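Week 2: Packing for a walking weekend
Flirnbridge evening class, notes by Ayanda Zwane

Last week we got as far as choosing a route, and a few of you stayed behind to ask what on earth you're meant to carry. So I've moved packing forward and pushed map reading to August. Bring this handout with you, as I shan't print it twice!

Start with weight. I ask everyone to put their full bag on the bathroom scales before they come to me, and then to write down what they think they can leave out. My own first list (I still have it, in biro, on the back of a gas bill) had a hardback novel on it and two towels. I carried the lot up to the hut at Naidoo and didn't read a page. 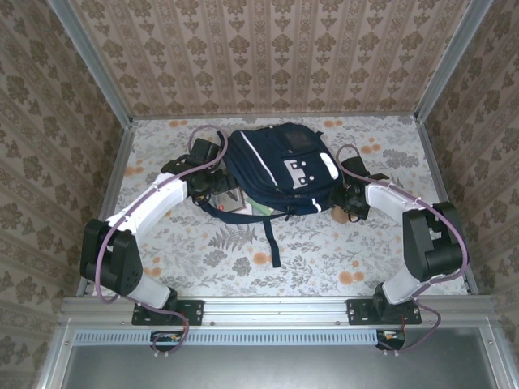
Heavy things go close to your back and fairly high up, between the shoulder blades if you can manage it. Water is the worst offender, then food, then the stove if you're the one who got landed with it. Soft things like your sleeping bag go at the bottom. I like to lay the bag flat while I'm sorting all this out, the way the navy one is lying, and decide what belongs in the little pocket near the top before I touch the main compartment. Mine gets plasters, a whistle and my bus fare. Keep snacks somewhere you can reach without unpacking, or you'll put off eating and get grumpy - I certainly do.

Next, keeping things dry. A cover helps in a shower, but in proper rain the water runs down behind your shoulders and gets in anyway. Use a liner inside. A strong bin bag is fine, and I've used the same sort for years. Roll the top over and tuck it down, and put your spare socks in a second bag of their own. 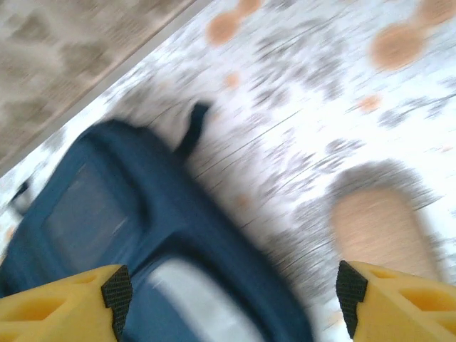
Dark navy-blue item, blurred.

Straps! Loosen everything before you put the bag on. Do the hip belt up first so it sits on the bones, then pull the shoulder straps until they're snug, then the chest strap if you've got one. Walk up and down your stairs a few times. If your neck aches after that, let the shoulders out a bit and tighten the hips.

For next time, please pack for one night on the Nineo path. The hut is at 230 metres, so it isn't a hard climb, but it can be chilly once the sun goes. Write your list on one side of paper and put a star by anything you aren't sure of. We'll swap lists in pairs before the tea break.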